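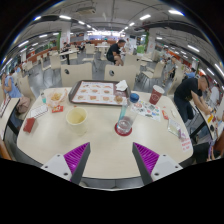

Page last changed: February, 4:15 p.m.

Visit to the Engström paper mill, Erwood

Our group of 13 met at the mill gate at 9 a.m. Parking is across the road from the gate, and the walk in crosses the truck lane, so keep to the painted path. We signed in, handed over our bags and were given ear plugs and hard hats. Open shoes are not allowed. One person had to borrow boots from the store room.

Oluwaseun Isah runs the finishing hall and led the first half. He started at the pulp end, where bales of bought-in pulp are broken up in water. Engström stopped making its own pulp years ago. The old digester house is still standing but is used for storage, and it is not on the tour.

The paper machine takes up most of the main building. It was installed 44 years ago and has had its drying section replaced twice. You walk along one side on a raised platform with a rail. It is very warm up there and too loud for questions, so save them for the control room. On the day we went the machine was running a plain, light grade that Gudetti buys for food wraps and tray liners. Printing is done at Gudetti's own plant, and Engström never sees the finished sheets.

After the control room we stopped for lunch. The canteen is small and serves hot food until 1 p.m. Bring a card, as they do not take cash.

Fanni Szénási took the afternoon part, which covered the test lab. She tore strips, weighed squares and showed us how grease resistance is checked with drops of colored oil. The lab keeps a sample from every reel for 15 months. Past the lab is the cutting room, where sheets are packed in bundles of 500. I would have liked more time there.

We were out by 3 p.m. Tours run once a month from fall through spring and have to be booked through the mill office. The steps to the platform are steep and there is no elevator.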